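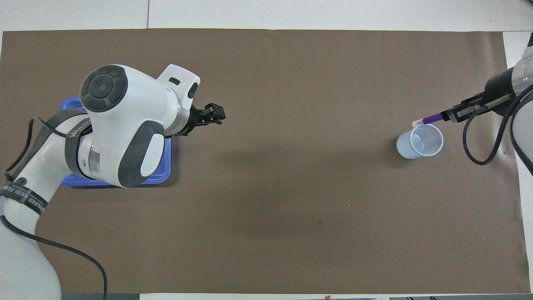 # Table Assistant, Part-Time (Markers, Cups, Trays)

**Stindik Drawing Rooms, Droteveck Building, second floor**

Stindik is hiring one person to look after tables. We have given the title some thought and "Table Assistant" is as grand as it gets. The last ad said "Workspace Experience Coordinator" and drew a lot of applicants who wanted to talk about strategy. We want someone who will put the purple marker back in the cup.

The job in a sentence: between sessions, you get each table back to where it started, so the next group can sit down and draw without first hunting for a cap.

## What's on a table

Each one gets a brown paper mat, a cup for the markers and a blue plastic tray. The mat takes the ink so the white tabletop doesn't have to. The cup stands on the mat. The tray sits well off to the side of it, with enough bare paper in between that an elbow can pass through. Long-time regulars will tell you the tray belongs closer. Be polite and leave it where it is.

Markers in use go in the tray during a session and back to the cup at the end. You would think this was a simple system. We have run it for years and people still take markers home behind their ears.

## What you'll do

- Walk the tables after each session and return every marker to a cup, cap on, cap up.
- Wipe out the trays. Ink gets into the corners, and a cotton swab is the tool for it. We buy the swabs.
- Test anything suspicious on a scrap of paper. Dry ones go in the bin by the sink, and we'd like you to do this without sentiment. The lime green ones go first, every time.
- Swap the mats when they've had enough. A faint crease is fine. A mat that holds a full portrait of somebody's brother-in-law is not, unless Annunziata wants it for the wall.
- Restock from the supply closet, which holds 2000 markers when full and has been full once.
- Sweep up paper curls, eraser crumbs and the crackers we ask people not to bring.
- Tell Fuad when we're low on yellow. He will say we aren't. Tell him again the next morning.

## What you won't do

You won't teach, and you won't be asked what you think of anybody's horse. If a guest holds up a drawing and looks at you hopefully, "look at that" is a complete sentence and has served the whole staff well. Sign-ins, refunds and the phone belong to the front desk.

## Who we're looking for

Somebody steady. The work is light on the back and repetitive everywhere else, and you'll handle the same small objects many times in an evening. Some people find this soothing. Some last two shifts and go into real estate.

You should be comfortable standing and bending for a few hours, and able to tell one marker from another by color or by the name on the barrel (either way is fine with us). No degree, no portfolio. Experience clearing tables in a restaurant, a preschool or a large family counts in full.

A certain fussiness is welcome. If a marker leaning over the rim of a cup makes you want to get up and straighten it, please know that they all lean. Three in a cup will cross at the top and nothing can be done about it. We're after the kind of fussy that can live with that and still notice a missing cap from across the room.
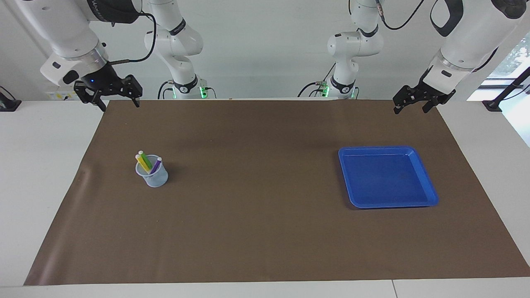 ## Hours and pay

Four evening shifts a week, starting at 7 p.m. and ending when the last table is reset. On a quiet night that's early, and you're paid for the full shift anyway. In December we add the holiday card sessions, with extra hours for anyone who wants them and a great deal of red ink for everyone.

Pay is $652 every two weeks, before taxes. After your first three months there's a one-time $300 bonus, which Drita in the office insists on calling a "milestone." You'll also get free seats at any session you aren't working, and an apron. The apron was once white.

Training takes two shifts alongside Davoud Abbasi, who has the job now and is moving to our sister studio, Bassi, to do the same thing with paintbrushes. He considers this a promotion. He'll show you the closet, the swabs, and the way he stacks trays, which you may change once he's gone.

## How to apply

Send a short note to Ljubica Berisha, studio manager, or leave it at the front desk in an envelope marked TABLES. Include:

- your name and the best way to reach you
- which evenings you can't work
- a few lines about something you've kept tidy, and for how long

Skip the cover letter template. Ljubica has read the one that begins "I am a passionate self-starter" enough times to recite it, and at the staff dinner she does.

We'll invite a handful of people in for a paid trial hour. You'll get one used table and as long as you like to put it right. Wear sleeves you don't care about.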